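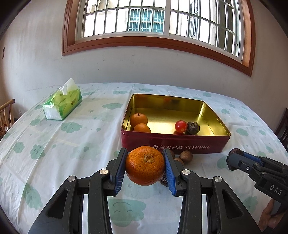
Figure 2. Two-handed fruit work with hand-held grippers: a mandarin in one, a round dried fruit in the other.

4.2 What changed for the packers

When I first went to Gravley I thought I'd be writing about robots, and I ended up spending most of my time talking about wrists. Niritholm packs mixed fruit boxes there, and before any of the Hladun arms were switched on, the packers spent part of each shift doing their usual job through a pair of grippers (Figure 2) so that the arms would have something to learn from. You pick up a mandarin you've picked up a thousand times before, except now you've got two padded jaws where your fingers should be, and you feel like a complete beginner! I had a go myself one Saturday and I was dreadful.

Tamara Pylypenko had been packing for 2 years when the grippers came in. She told me she'd never once thought about how hard she squeezes a piece of fruit, and then suddenly it was all she thought about, even at home, even putting the shopping away. Several people said much the same. What they knew had always been in their hands, and the grippers made them slow down and put it into words, mostly for each other. By March there was a proper shared vocabulary on the floor ("pinch", "cradle", "nudge first") and I heard the supervisors picking it up as well.

Pay was the sore point. Packers were on a rate per box, and gripper work is slow, so for the first weeks they were losing money by helping out. Illia Antoniuk raised it, and the firm moved gripper hours to a flat rate set at 91 per cent of a good packing day. Was that fair? Opinion was split when I left, and my own view is that it should have been the full amount. A session was counted as 75 usable pick-ups, and arguments over what "usable" meant went on far longer than anyone had planned for.

The other change is harder to put a number on. Packing at Gravley used to be a talking job. With a gripper in each hand people went quiet, partly from concentrating and partly, Skye Gunn reckoned, from the feeling of being recorded. She got round it by working opposite Matvii Kravets and arguing about football, and the two of them kept that up for the whole of my visit. I've got pages of notes on it, most of them no use to this paper.

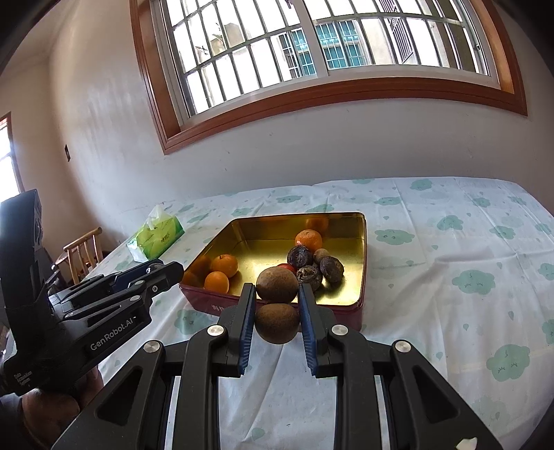 Did the packers think they were training their own replacements?
Some did, and said so plainly. Others expected to end up minding the arms, and two had already asked to be moved to that job.

I'd add that opinions shifted from week to week, so I've treated the interviews as a record of how people felt on the day. The full set of questions is in the appendix, along with the shift patterns.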